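Linen Reuse Program, Progress Report to Pralis
March, second reporting period
By the Plurnska workshop office

Work in this period covered intake, sorting and surface inspection of donated textiles at the Plurnska site. The grant of 4,000 was drawn down in two parts. The first paid for shelving and table covers, the second for repairs to the press. Sorting now runs on 7 benches, with Bunting supplying bins and Jivo handling collection. Intake is open until 4 p.m. on Monday.
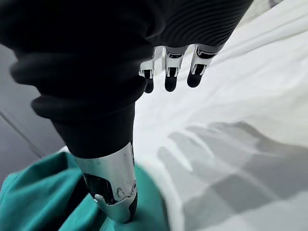
Inspection remains the slowest step. Each piece is laid flat, checked for stains and thin spots, then graded for resale, repair or rag. Bench height was raised in the period to reduce bending, and the lighting over the end benches still needs work. Pale fabric, as on the white surface under the fingertips, is graded separately from colored stock, and faint marks on it are checked again under a side lamp before a grade is entered. Pieces with open seams go to the repair shelf with a paper tag.

Two items are behind schedule. The press is back in service but has not been tested at full load, and the written grading guide is still in draft. The guide will run to 10 pages and will be sent with the next report. No change to the budget is requested. Remaining funds are assigned to lamps and tags.

Contact: Plurnska workshop office | © Plurnska | Back to top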